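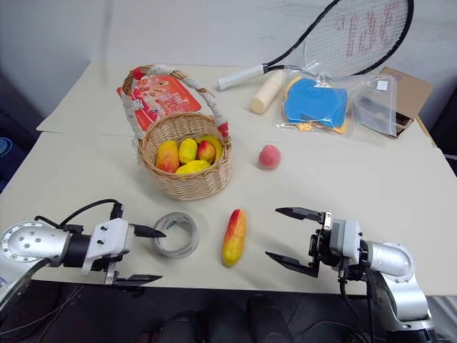
Bimanual Manipulation Lab
Handout 4: Tabletop Sorting with Two Arms
Instructor: Oi-ling Yang
Lab assistants: Efraín Flores, Wim Jansen
Revised May 17, 2020

1. Purpose

In Handout 3 each group moved a single foam block between two marked points with one arm. The present exercise extends that work to a shared workspace. Both arms are mounted at the front of the table, both can reach the center, and the objects differ in shape, stiffness and surface. The task is to place loose fruit in the basket without disturbing what is already in it, and to do so often enough that the recorded episodes can be used for training in the second half of the course.

Groups should have read the notes on joint limits and completed the emergency stop check. Groups that have not passed the check will not be given a login for the arm controllers.

2. Terms used in these notes

Episode: one continuous recording, from the start pose to the release of the last object and the return to the start pose.

Start pose: both grippers open, above the table, with no object held. The stored joint values are in the file for your station. Do not type them in by hand.

Target: an object named in the instruction for the episode.

Distractor: any other object on the table. Distractors are not to be touched, except where the basket contents shift under a placed fruit.

Shared zone: the strip at the middle of the table that both grippers can enter. Only one gripper may be in the shared zone at a time in Part A. Part B lifts this rule.

3. Station setup

Each station has one operator and one recorder. The operator drives the arms. The recorder starts and stops the logger, reads out the instruction, and writes down the result. Trade places after every 12 episodes. Operators who go longer than this tend to rush the approach, and the logs from last July show it plainly in the wrist velocity.

Before the first episode:

Check that the seam between the two table panels is flush. A raised edge will catch the lower finger during a low approach.

Check that the cables at both wrists have enough slack for a full wrist turn. Turn the wrist slowly through its range with the gripper empty and watch the loop.

Load the station profile in Gikus. Confirm that the left and right arms respond to the left and right controls. Swapped channels are the most common fault after a restart.

Run the camera check. All streams must show a current time stamp.

Place the basket on the left part of the table with the handle upright. Its position should vary between episodes, but the whole rim must remain within reach of at least one arm.

4. Object placement

The recorder sets the table. The operator looks away from the plan sheet until the instruction is read. Without this, operators begin to move before the instruction, and the language label no longer lines up with the motion.

Two kinds of object need separate handling.

Round fruit, such as the peach, should be grasped across its widest part with the fingers level. Close slowly. If the contact is above the widest part, the fruit is pushed down and then out toward the operator. If it is below, the fruit climbs the fingers and the grasp may still hold, but the release will be poor.

Long fruit should be grasped across the short axis, near the middle of its length. The gripper must be turned to match the way the fruit is lying. A fruit that points away from the operator can be taken from the side by either arm, with the fingers one on each side of the fruit at closing. A fruit lying left to right calls for a larger wrist turn and is better approached from above. 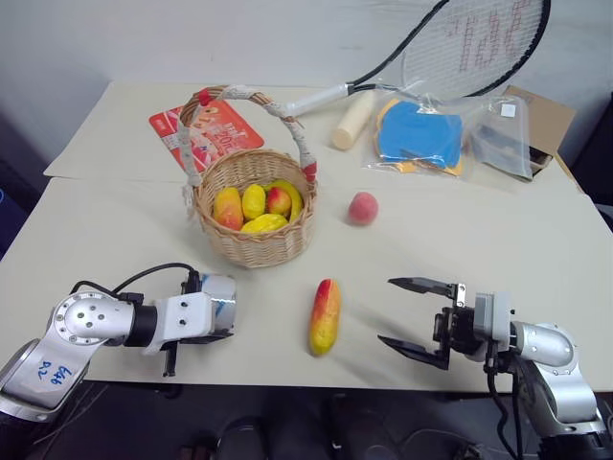 The choice of arm follows from distance and from the path to the basket, and the two do not always agree. A fruit near the open right gripper is quick to pick with the right arm, but the right arm must then cross the shared zone to reach the basket on the left. With the left arm the reach is longer and the carry is shorter. In Part A the operator may use either arm, but must state the choice aloud before moving so that the recorder can write it down.

The basket handle is the main obstacle. It stands well above the rim and divides the opening. Bring the fruit in on the near side of the handle, lower it until the fingers are just above the rim, and release. Do not pass the wrist through the arch. In the 2019 section Patricio Leiva's group lost a full afternoon to a hooked handle and a tripped torque limit on joint five.

5. Part A: single-arm placement

Record 21 episodes. In each one, a single target goes into the basket. Change the position of the target and the basket between episodes, and change the distractors at least every third episode.

Distractors may be taken from the shelf in any mix. Flat packages, bags, rolls of tape and long sports items are all allowed, provided that they do not block the camera's view of the target. Clear plastic is worth including. It gives unstable depth readings, and a policy trained without it will often treat the reflections as an edge to avoid.

Score each episode as follows:

2: target in basket, no distractor moved
1: target in basket, one or more distractors moved
0: target dropped, left on the rim, or not grasped

Keep the zeros. A failed grasp followed by a clean second try is useful data and should be logged as one episode, with the retry marked. Stop the episode only if the target leaves the table or a limit trips.

6. Part B: two-arm placement

Record 15 episodes. Two targets go into the basket, one with each arm. Both arms may enter the shared zone, but the fingers must stay a hand's width apart at all times.

Order matters here. If both arms arrive at the basket together, one has to wait, and an idle arm holding a fruit above the table drifts slightly under load. Teun Van Leeuwen's notes from the Zidar trials suggest starting the second arm when the first has released and begun to rise. This is a reasonable default. Groups that use another timing should say which, and report the mean episode length for both.

7. Data handling

Name files by station, part and episode number. Upload to Dellel before leaving the lab. The local disks are cleared overnight. Include the recorder's sheet as a scan, even where the entries are also typed.

Do not trim the files. The still period at the start is used to estimate sensor offset, and trimmed files will be returned.

8. Questions for the write-up

a. Plot gripper opening against time for one round target and one long target. Mark the point of first contact in each, and explain how you found it.

b. Compare the carry paths of the left and right arms for targets placed at the middle of the table. Which arm produced the lower peak wrist velocity?

c. List every zero from Part A and sort them by cause. State whether the cause was visible in the logs before the failure — and if so, in which channel.

d. Suppose the basket handle were removed. Which parts of your recorded motion would change, and which would a trained policy be likely to keep?

Limit the write-up to four pages, plots included. Questions about the controllers go to Efraín Flores, and questions about uploads go to Wim Jansen. Handout 5 covers replay and time alignment and assumes that your Part A files are already on the server.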